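Quem somos

Oi! Eu sou a pessoa que responde aos e-mails, pesa a farinha e escreve esta página, tudo na mesma manhã. A Zidholm é uma escola de cozinha pequena, daquelas em que a gente aprende o nome de todo mundo já na primeira aula (eu demoro um pouco mais, peço desculpa desde já).

Começou na minha própria casa, com uma turma de quatro alunos e um forno que só esquentava de um lado. Eu tinha passado anos em cozinha de hotel e estava com saudade de comida de almoço: arroz soltinho, feijão com louro, bolo de fubá. Em julho mudamos para a sala da rua Gittins, com pia funda, janela grande e espaço para 12 pessoas por turma — um luxo, para quem dava aula no corredor!

Hoje temos 24 cursos na grade. O mais procurado continua sendo o Sornance, o nosso básico de facas, caldos e refogados, que dura oito semanas e termina com um jantar feito pelos próprios alunos. Tem também pães de fermentação longa, conservas, massas frescas e uma oficina de férias para crianças, que é barulhenta e deliciosa.

Até agora passaram por aqui 1.107 alunos. Muitos voltam, alguns trazem a mãe, e um grupo da primeira turma ainda se reúne para fazer nhoque. Isso me deixa feliz demais.

Os legumes e os ovos vêm de Dratville, de sítios pequenos que eu visito sempre que dá. O caderno de receitas da escola já está com 116 páginas e todo aluno leva uma cópia — manchada de molho, de preferência.

Não precisa saber cozinhar para se inscrever, nem trazer nada de casa. Avental, facas e tábuas ficam por nossa conta. Se tiver alergia ou restrição alimentar, escreva antes que eu adapto as receitas da sua turma.

Quer conhecer a sala? É só mandar uma mensagem e combinar. O café eu passo na hora. 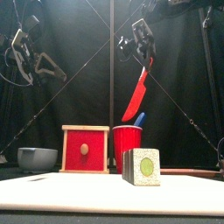 Base branca, com um bloco de oval verde em cima.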